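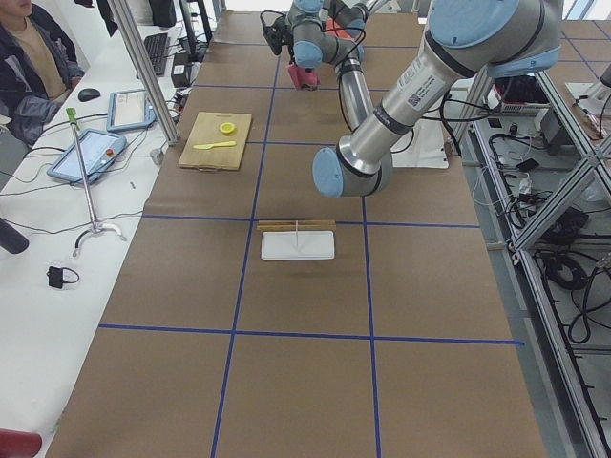
3.2 Surface layout. Kitchen prep tasks were sorted by where items end up, following the zone scheme of Keskin and Abbasi. Kraft paper over the worktable, blue tape for the cell lines. Cutting board on the left with the lemon slice and the yellow knife, tray in the center - it straddles a tape line, so it was coded to both cells. Two coders, 18 layouts each, disagreements settled by Aksoy. Most of these concerned items on a line, wich the earlier scheme does not cover.

3.3 Containers. Bins were coded seperately from open surfaces. Rim, sloped walls, flat floor - anything on the floor counts as stored, anything resting on the rim does not.

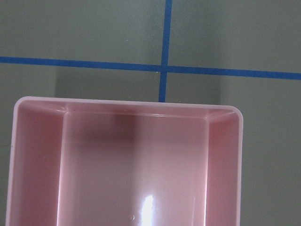 Figure 2. Interior of the pink bin, flat rim at top.

Stacked items left out, see Section 4.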